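[skoltik-users] Re: Overexposed lid, pose estimate drifts on CPU approach

From: Laurinda Sampaio
To: skoltik-users
Date: August 26, 2019

On the list, Cordale bench wrote:

> We're running the Skoltik approach controller with the stock plane
> estimator on the wrist camera. Everything is fine down to the hover
> height. From there to contact the pose of the processor starts to
> wander, mostly sideways, and the finger ends up pushing on the load
> plate when it should be at the edge of the chip. Looking at the
> recordings, the heat spreader is blown out and the estimator is
> getting very few points on it. Lowering the exposure gives us the
> lid back but then the board goes dark and we lose the features there.
>
> Two questions. Is there a way to mask the lid out and still get a
> pose for it? And is anyone running the last stretch on something
> other than vision? We have joint currents but no force sensor.

Yes to both. We had the same trouble at Dekport and I spent a good part of May on it, so I'll write down what we ended up with. The short version is to stop asking the estimator to find the lid.

The lid is the worst thing on a motherboard to track. It is flat, shiny and nearly blank apart from the printing, and the printing is the first thing to go when a light is over it. The stock plane estimator picks corners by contrast and does not know a glare edge from a real edge. When the wrist moves, the glare edge moves too, and at a different rate from the board. That is your sideways wander. If you plot the lid estimate against the wrist position you will probably see one follow the other.

What does stay put is everything else. The load plate has hard corners and cutouts, and the board is covered in small parts and white printing. We build the template from the board and the plate, and the processor position comes from a fixed offset to the plate. The chip can't go far inside the socket, so the offset only has to be measured once per board model. In the config this is three changes:

 estimator.template_source: board
 estimator.saturation_mask: true
 target.parent_frame: load_plate

With saturation_mask on, any pixel at the top of the range is dropped before corner detection, along with a border. The default border is 4 pixels and that was too thin for us. The glare bleeds further than that, and the corners it leaves at the rim are the ones that do the damage. We run it at 30. You lose a few good corners on the plate itself but there are plenty left on the rest of the board.

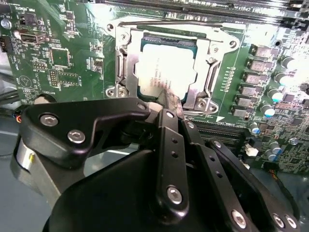 The second mask you need is for the gripper. The estimator ships with a rectangle that blocks out the lower part of the view, and the rectangle is wrong in both directions. It hides board you could be using between the linkages, and it leaves out the fingertip, where the screw heads make lovely sharp corners that never move relative to the camera. A few of those in the fit and the solver becomes convinced the wrist has stopped. We replaced the rectangle with a mask rendered from the gripper model at the current finger opening. The script is in the contrib folder as render_self_mask. It takes the URDF and the camera calibration and writes one mask per opening step, so there is nothing to render at run time. Check the calibration first. If it is off, the mask sits beside the finger and you are back where you started.

For the test set we took 2,214 frames from the last part of the approach and ran both configs over them offline. The stock config lost lock or jumped to a wrong pose in 349 of them. With the board template and the two masks the jumps were gone, and what remained was a handful of frames with motion blur, which the tracker coasts through. I can share the replay script but not the frames, as some of the boards belong to a customer.

On your exposure problem, I would set it for the board and let the lid burn. Once the lid is masked it makes no difference how bright it is. Do turn auto exposure off before the descent, though. With it on, the black fingers coming into view push the exposure up and the mask grows while you are moving.

For the last stretch, no, we don't trust vision down to contact either. The planner hands over to a guarded move at the end of the approach. It freezes the last good pose, moves along the approach axis at low speed and watches the joint currents for a step. Without a force sensor you need to record a baseline of the same move in free air, in the same arm posture, and subtract it. Friction in our wrist joint was bigger than the contact signal until we did that. Record it again after the arm has warmed up - ours shifts quite a lot in the first part of the day.

One more thing about planning. If your target frame is parented to the lid, the Sakai planner re-plans every time the estimate changes, and near the socket it will happily send the elbow to the other side to save a few millimeters at the tip. Set replan_on_target_update to false once you are below the hover height. I would also add the retention lever and the capacitors as collision boxes. They are not in the stock board model and they are the parts a finger is most likely to catch on the way out.

If it still drifts after this, post the reprojection errors per corner and not only the mean. The mean hides it.

Laurinda

3 comments on this thread

mk_bench
Border of 30 fixed it for us too, same estimator, different arm. At 4 it was worse than having no mask at all.

t.orvald
Does render_self_mask handle linkage grippers where the fingers are coupled? Ours only reports the one motor angle.

Laurinda Sampaio
Yes, as long as the mimic joints are in the URDF. If they're missing, the script leaves the second finger at zero without a warning.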